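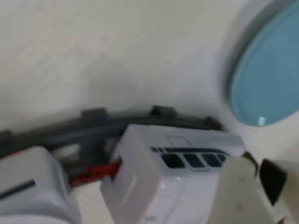 White passenger cars with the navy stripe, on dark gray curved track.

Vuller Passenger Cars and Curved Track

We have been selling toy trains at Westerberg for a good long while now, and if you asked us which set gets handed down from an older cousin to a younger one most often, we'd have to say it's the Vuller. It is a plain, friendly sort of train. The cars are white plastic with a nice shine to them, the corners are rounded so they sit well in a small fist, and the dark windows run along the side under a navy stripe that makes the whole thing look ready to leave for the coast!

The cars join with a red coupling. Children of three and up usually get the hang of it in an afternoon (grandparents sometimes take a little longer, and we say that with love). Push the cars together on a straight piece of track first, then roll them into the curve once everybody is comfortable with how it works. If a car comes loose on a bend, check that the track pieces are pressed all the way together before you blame the coupling.

The track is dark gray plastic with raised rails, and it will go down on any flat, smooth surface, a kitchen table or a low shelf or a bare floor. We don't recommend thick carpet. Rostam Tabrizi in our shop tried it on the shaggy rug by the register and spent most of his lunch hour putting the train back on the rails.

What comes in the box

2 passenger cars, white with navy stripe
Curved and straight track, 30 pieces in all
Storage bag with drawstring
Layout sheet with a few loops to get you started

Price: $37
Extra track pack: $33

The engine is sold separately. We did go back and forth on that, but so many families already have one in the toy bin that it seemed kinder to keep the price down.

Cleaning is easy. Wipe the cars with a damp cloth and a drop of dish soap, dry them, and leave them out of the dishwasher, please. For crumbs in the grooves of the track, an old soft toothbrush does a lovely job.

Good to know

Track from the Stunidia line fits this set without an adapter. Miltiseo track is a little wider and does not, so please don't force it. If you aren't sure which kind you have at home, bring a piece in or write to Bart Van Acker at our order desk, and he'll gladly look it over with you. Replacement couplings are in stock again as of March, in red only.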